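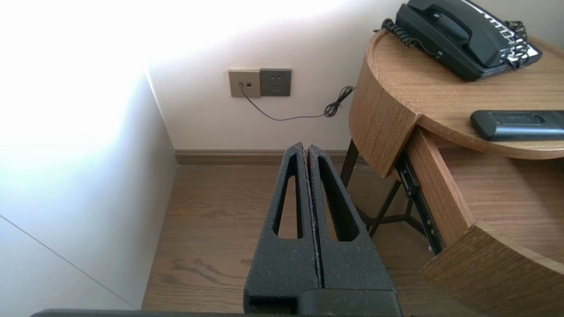

Keeping a landline in 2 bedrooms -- worth it?

Mustville Home Chat > Phones and Internet

orathai_t
Our bill went up again in June, so we're paying $380 a year for a phone that rings when it's a scammer or my mum. Hubby wants it gone. I sleep better knowing it's next to the bed. Anyone else still hanging on?

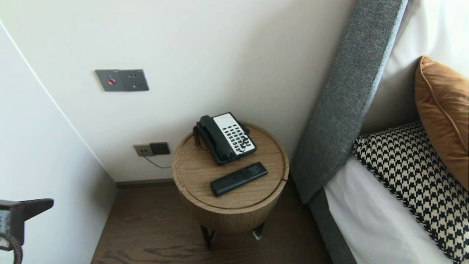 Mum's 9 minutes out of Warstead and mobile reception there is rubbish, so half our calls drop out on her end anyway.

boonsong_i
Ditch it. I worked out I'd spent $1,306 on mine before I cancelled, and I reckon I made four calls.

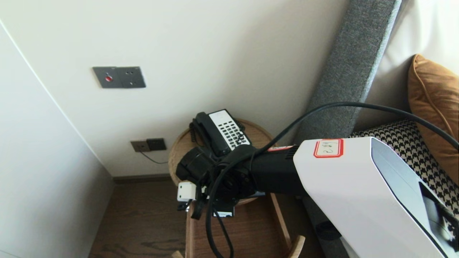 Does a corded phone still work in a blackout?

Depends on your line. The old copper ones carried their own power, but if you're on the NBN the box needs a battery backup.

nuanchan
Disagree with Boonsong, sorry! My neighbour couldn't unlock her mobile when she had her fall. Big buttons, same spot every night, done.

boonsong_i
Fair enough, but a cheap mobile on a charger does the same job.

orathai_t
Not with my mobile it doesn't lol. I'll ring them Friday and haggle.
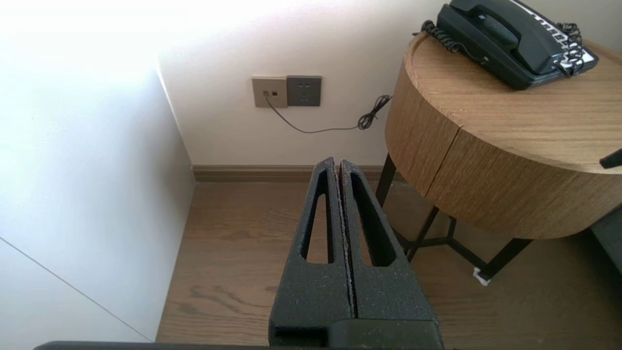
Related threads

Best battery backup for a modem?
Porting a home number to a mobile (136 replies)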